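Laborbuch Greifervergleich, November

Zuletzt aktualisiert: 16:40
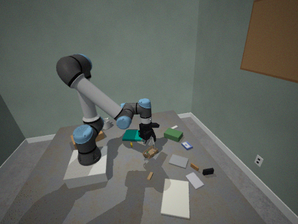 Wozu erst in der Simulation vergleichen? Der Wechsel auf einen anderen Greifer kostet dort nur eine Zeile in der Konfiguration.

Parallelgreifer Bikik, 500 Griffversuche, 29 Fehlgriffe – meist an flachen Platten. Sturno folgt mit gleichem Seed (2305). Rekha Chettiar prüft noch die Reibwerte der Finger.

Zuletzt bearbeitet:
Wenero-Controller, Latenz
Suksawat-Kamera, Kalibrierung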